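Search this forum Go Advanced search

Plain t-shirts that dont die at the shoulder

mothballed
2024-09-23
Posts: 269

Right. Had a search and the last thread on this is ancient and half the shops in it have shut. So starting a new one.

Need plain tees, short sleeve, nothing on the front, for work and everything else. Not fancy. Questions at the bottom if you can't be bothered with the rest.

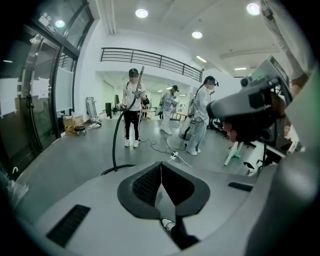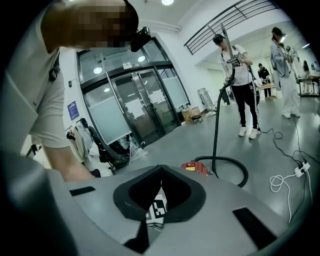

My problem is always the same bit. Body's fine, hem's fine, collar goes a bit bacony but I can live with it. It's the shoulders. Bobbles first, then it goes thin, then one day you hold it up to the window and there's light coming through. I wear a bag most days, one strap over, walk to the station and back. And it's thin straps that do it, like the ones crossing the shoulders on the white tee in the first pic, or the black one with the little buckle on the light grey tee in the second. All that rubbing on one narrow line of cotton. White shows the dirt along the strap line and grey shows the bobbles, so pick your poison I suppose. Got through four since July.

Have tried: supermarket three packs (dead in weeks), Gikance ones (lovely, soft, bobbled straight away), and a Vedwood one which was a present and is still going but I wear it less cos it's hot.

So
- heavier cloth or not?
- all cotton or a mix?
- anything under 20 quid?
- how do I get the strap line out of white ones

hemline_h
Posts: 11

Heavier. Always heavier. You want to be looking at the gsm number if they give one. If they don't give one it's thin.

ploughmans
Posts: 251

What hemline said but with a pinch of salt. My heavy ones wore through just as quick, they were just stiffer while they did it. It's how long the fibres are that matters, and no shop will tell you that on a label. "Combed" or "ring spun" is the nearest you'll get.

Soft in the shop = bobbly at home. Rule I go by. The softness is fluff, the fluff is what turns into bobbles. Gikance brush theirs, or it feels like they do, would explain yours.

mothballed

Ah. That makes sense actually, they felt like a dressing gown on day one.

hemline_h

Sorry but no. I've had a heavy tee for six years. It's been under a rucksack up and down every hill near Burnthorpe and the shoulders are fine. Thin ones don't last me a summer. Can't all be fibres

ploughmans

Rucksack with wide padded straps?

hemline_h

Well yes

ploughmans

There you go then. Spreads the load. OP is on about a thin strap on one side. Different thing altogether, it saws.

tuppence_worth

Change the bag not the shirt?

mothballed

Knew somebody would say it. I like the bag. But yes, noted.

tuppence_worth

You can get a pad that slips over the strap, few quid off the market. Felt on the underside. Mind you get one that doesn't slide or you've just made a bigger sander. Mine slid so I put two stitches through it.

greyarea

On the mix question, avoid polyester mixes if bobbles are what bothers you. Cotton bobbles drop off in the end. With a mix the polyester hangs on to them and you've got them for life. Bit of elastane is ok.

Also wash inside out!! Half the bobbling is in the machine not the strap. Jeans in with tees is asking for it, zips going round and round. I do tees with tees and pants, nothing else, short wash at 30.

ploughmans

30 won't shift a strap mark on white.

greyarea

Does if you treat it first

ploughmans

Never has for me. 40 for whites, 60 if they're grim. Cotton can take it. People are scared of 60 for no reason, that's how they end up with a drawer of grey shirts that used to be white.

greyarea

And that's how you end up with a drawer of shirts that used to fit. Each to their own but I've shrunk enough.

laundry_basket_case

Used to work in a hotel laundry so I'll stick my oar in on the white ones.

Strap line is mostly two things. Dye off the strap if it's black or navy, and skin grease/sun cream pushed into the cloth. They need treating different. Grease: washing up liquid, plain stuff, rub it in dry before any water goes near it, leave half an hour, then wash. Dye: oxygen bleach soak overnight in a bucket, the powder, as warm as the label lets you. Not chlorine bleach, it goes yellow on sweat and it rots the cotton and the shoulder's already your weak spot.

Do the grease first then the soak. Other way round doesnt do much.

And wash the strap! Take the bag off its clips if it comes off, warm water, bit of soap, keep going till the water stops coming out dark. No point cleaning the shirt if the strap's putting it all back the next morning.

mothballed

Never once washed the strap. Bit ashamed. Will do it tonight.

hemline_h

^ that's a good post. Is the powder the same as the pink tub stuff?

laundry_basket_case

Yes any of them. Get the one for whites if it's only whites going in. Shop's own is fine, we used a great big unlabelled sack of it.

tuppence_worth

Back to where to buy. Ritchie in Burnthorpe, the workwear place behind the bus station. Plain tees, white grey black navy, think they were 11 pounds each last time I went. Not pretty. Boxy, sleeves a bit long. But there's tape sewn along inside the shoulder seam and that's what you want, the cheap ones skip it. Turn one inside out before you buy, any shop, and look for a strip running shoulder to shoulder across the back of the neck. No tape, put it back.

greyarea

Seconding Ritchie but size down, they come up huge. And the black fades to a sort of brown.

ploughmans

Tape stops the seam stretching, it won't stop the cloth in front of it wearing. But agree it's a good sign they've bothered.

mothballed

Might be able to get over there at the weekend. Do they let you try them on?

tuppence_worth

There's a curtain. That's all I'll say

needle_and_dread

Can I suggest mending. Everyone talks as if a thin shoulder is the end of it. Iron a bit of light fusible interfacing on the INSIDE when it first starts going thin, not when there's already a hole. Round the corners off or they lift. Gets another year out of it. I do it to new ones now before I've even worn them, strap side only.

hemline_h

Doesn't that feel horrible on the skin?

needle_and_dread

First couple of wears yeah, like a label. Softens up. Get the knit sort that stretches. The woven sort goes like cardboard.

ploughmans

Tried it on a work shirt, peeled after three washes. At 60 before anyone asks.

needle_and_dread

Well then.

greyarea

lol

mothballed

Ok so what I'm getting is

wash the strap, pad on the strap, all cotton, inside out, look for tape. And nobody agrees about heavy or hot.

The Vedwood one, just checked the label, says 199 gsm. Is that heavy? Feels heavy.

hemline_h

Middling to heavy. Mine's more than that.

ploughmans

That's a decent weight. And it's lasted because you hardly wear it, by your own account, so I wouldn't go buying five more off the back of it.

mothballed

Fair. Couldn't afford five anyway.

Update: strap's in the sink. Water went the colour of tea. Did it again, still tea. Going back for a third go.

laundry_basket_case

Keep going. And dry it flat away from the radiator, the stitching shrinks quicker than the webbing and it'll twist on you.

tuppence_worth

Told you. It's the bag

bobbin_along

Anyone got a view on the bobble shavers? The battery ones. Mine ate a hole in a jumper so I'm wary of it on tees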